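Fatside open day, Cisley – small boxes, screws, toy doors

Got there late, missed the welcome, missed the coffee too. Writing this up from notes on the back of the parking ticket so the order may be off. Went for the enclosures mostly. Stayed for the doors.

Fatside is the old shoe warehouse past the rail bridge in Cisley, split up into small workshops now. Open day once a year, in May, free, you just walk in. Sign at the front says Hall 2 to the left, everything else upstairs. 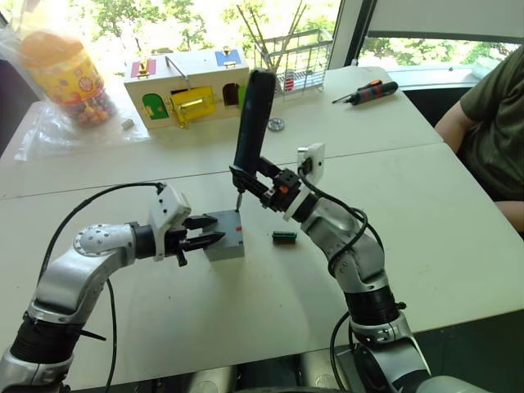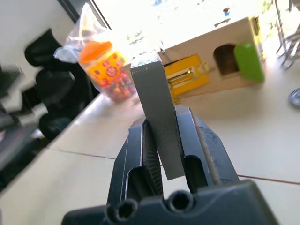

Page last changed: Thursday, August 10, 2023

First stop, the box table. White top made of joined panels, nice to work on, small dark screws show up right away. Little gray plastic box, driver shaft going down into the top of it, and next to it a green terminal block, the kind with the row of metal contacts. It's the first picture. I like these boxes. I have bought far too many of these boxes.

Jitaru does the enclosure side at Fatside. Small runs. Boxes for sensors, doorbells, garden pump timers, the stuff that sits on a wall in a shed and gets ignored until it stops. They don't mold anything on site, the empties come in by the carton and get drilled, fitted, screwed shut and labeled upstairs. I'd hoped to see drilling. Drill was off all afternoon, noise complaint from the yoga place next door. Oh well.

Talk on screws was good. 20 minutes, standing up, no slides. Notes as I have them:

Self-tapping screws into plastic – start by turning BACKWARD till you feel the click, then forward. The thread finds its old groove. Do it the lazy way and you cut a new one every time and after a few openings the post is mush. I knew this. I still don't do it.

Stop when the lid stops moving. Not a quarter turn more. Cracked posts are the biggest reason boxes come back to them.

Corner to opposite corner, same as a car wheel. Snug all of them first, then go around again.

Long driver over a short one if there is headroom, easier to see if you're leaning. Shaft should be square to the lid. Somebody asked about magnetic tips and got a firm yes.

Terminal blocks go in before the lid (obviously) but the wires get tugged before the lid too, and that's the one people skip. Tug each one. If it comes out it was going to come out anyway.

Asked about gaskets. They use a foam strip for outdoor boxes, cut with a gap at the bottom edge so water that gets in can get out again. I'd always sealed mine all the way round, which explains the puddle in my gate box. Have since cut a gap in it. Too dry a summer to say if it worked.

You could buy a bag of mixed screws at the door to that room. Bought two. One is already mixed up with the other mixed bag at home.

Next, the doors.

Lendesus is the toy people, same floor. They make latch houses – little playhouse, every door shuts a different way and the kid has to work it out. There's one standing at the back of the table in the first picture. White body, green arched door, yellow door with a latch, blue panel on the upper right, a red and pink one on the upper left, metal handle on top for carrying it off. In the second one you get the arched opening and the yellow piece with the shiny metal latch, with the sun on it.

I have a niece who is four and takes things apart, so this was research.

They had a long bench where you could try loose latches without the house. Slide bolt, hook and eye, turn button, a hasp with a peg on a string, one horrible magnetic thing with no visible handle at all. Kids went straight to the magnetic one. Adults went for the slide bolt and then stood there sliding it. I include myself. It's a very good slide bolt.

What I learned about toy latches, in no order:

The sliding kind comes first for most children. Hook and eye is much later than you'd think becuase it takes both hands doing different jobs.

Color the door, leave the latch bare metal. Kids look for the shiny bit.

Arched doors cost more than square ones. Curve has to be cut and sanded, and the matching opening sanded too, and paint builds up on the inside of the curve and then the door sticks. Their fix is to leave the inside edge unpainted on the arch. So if you see a bare edge on one of theirs it was meant.

Carrying handle has to hold the full weight plus a child hanging on it. They test that with sandbags. No sandbags out on the day, but there was a bucket of sand in the hallway so I believe it.

Nothing behind a door that rattles unless the door is closed properly first. That was the rule at one kindergarten they sell to and now they use it everywhere.

Price list was up on the wall. The big house is more than I wanted to spend. Came away with a flat board with a bolt and a turn button on it, niece has had the turn button off already.

Also in the toy room, a shelf of plain shapes in trays, for stacking and posting through the doors. Adults kept straightening these. Put one on its narrow end and walked off feeling clever, heard it go over before I got to the stairs.

Room 305. I only went because it was open. It's the mending room, you bring a thing and they look at it. Long line. The man in front of me had a radio, the woman behind had a whole toaster in a pillowcase. I had nothing with me, was asked very kindly what I'd brought, and had to say I was just looking. Shelf of donor parts along the wall – knobs, feet, battery doors. BATTERY DOORS. A whole drawer of only battery doors, sorted by size. I'd have taken a picture but my hands were full of screws.

Worth knowing: if you lose a battery door they'd rather you brought the remote with you than a measurement. Tabs are never where you think.

Food. Downstairs, one stand, soup or a cheese roll. By the time I got there it was soup. Soup was fine. Seating is a row of low crates meant for the children, so you eat with your knees up by your ears.

Hall 2 I did last and too fast. Mostly packing materials. A table of cardboard samples where you could press on different thicknesses and feel which one gave. Double-wall is a lot stiffer than single if the ridges run upright, and hardly better at all lying the other way, which I had never thought about when stacking anything in my garage. Went home and turned three boxes around.

They also had a tape demo. Paper tape with water-activated glue against the ordinary plastic kind, everybody gets a go at ripping open a carton. Paper tape won, it takes the top layer of the box off with it. Good for shipping, bad if you want to use the box agian.

Practical bits for next year:

Parking is the gravel lot, 100 spaces, full before lunch. There's more along the canal, ten minute walk, muddy.

Elevator works but is slow and they'd like you to leave it for strollers and wheelchairs. Stairs are steep.

Box talk repeats in the afternoon. Screw talk and box talk are the same talk, it's listed under both names, I waited for the second one for nothing.

Bring cash for the screws, Jitaru had no card reader. Lendesus had one.

Bring your broken thing for 305. Go there first, put your name down, then see the rest and come back. I heard them tell people this at the door, after I'd come in by the wrong one.

If you have small kids do the latch bench early. By three it was all elbows.

Shuts at five, and they mean it – lights go off by floor, top down.

Things I forgot to ask: where the gray empties come from, whether Jitaru sells single lids, and what the paint on the green door is. Good green. If anyone knows, send me a message, the shed needs doing before the fall.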